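Bivden Opens Garment Handling Cell to Laundry and Textile Operators

Two-arm workstation shown running on unsorted clothing at Kuvholm site

KUVHOLM, Wednesday. Bivden has held its first open day for the garment handling cell under development at its Kuvholm workshop. Visitors from commercial laundries, uniform hire firms and clothing recyclers attended in two sessions, at 9.30 am and 1.30 pm, and were given access to the workstation, the task logs and the engineering staff.

The cell is intended for the stage between drying and dispatch, where single garments are still picked up, straightened and hung or folded by hand. Bivden began the work under the project name Idwood. The program has so far logged 2326 handling attempts on shirts, tunics and light knitwear, of which 1181 were carried out on the current arm layout.

The demonstration was limited to one operation. Both arms work over a flat tabletop. The control software locates two graspable points on a bunched garment, closes a parallel gripper on each and applies tension until the fabric edge between them is close to straight. From that position the garment can be passed to a hanging routine or a folding routine. Neither routine formed part of the program on the day, although development of hanging was covered in the afternoon briefing.
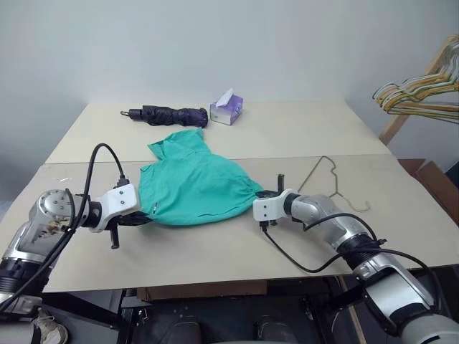
Heikki Nurmi said the figure he wanted was the cost per garment at the end of a ten-hour shift, and that he would hold off judging the cell until he had seen it run beside an experienced operator on the same load. He added that soft goods had been left out of most automation quotes he had received, and that he would send a bag of his own stock for testing.

Bivden has accepted the offer and extended it to all attendees. Operators may submit up to 269 garments per site for evaluation. Items should be clean, dry and free of loose pins. Colour, size and fibre content need not be uniform, and mixed lots are preferred. Each participating site will receive a report listing the grasp result for every item, the time taken and the category of any failure.

Failure categories were discussed at some length in both sessions. The three recorded most often in the Idwood logs are a grasp closing on more than one layer, a grasp closing on a sleeve in place of the hem, and loss of grip under tension. Double-layer grasps remain the largest group. Bivden is assessing a revised fingertip profile supplied by Coetzee and has completed almost 1077 trial grasps with it. Results will be released once the same garments have been repeated on the standard fingertip.

Questions from the floor also dealt with guarding, floor space and power. The present workstation is a development unit and is not offered for sale. A production version would be enclosed, with infeed by conveyor or trolley, and would be assessed against the machine safety requirements applying at the customer's site. No price has been set.

A second open day is planned for July and will cover the transfer of a tensioned garment to a hanger. Places are limited to 12 per session. Operators wishing to attend or to submit garments should contact the Bivden projects office at Kuvholm, stating the type of garment processed and the usual daily volume.

About Bivden

Bivden designs and builds handling equipment for textile care and garment processing. Its workshop and test floor are located at Kuvholm.

Ends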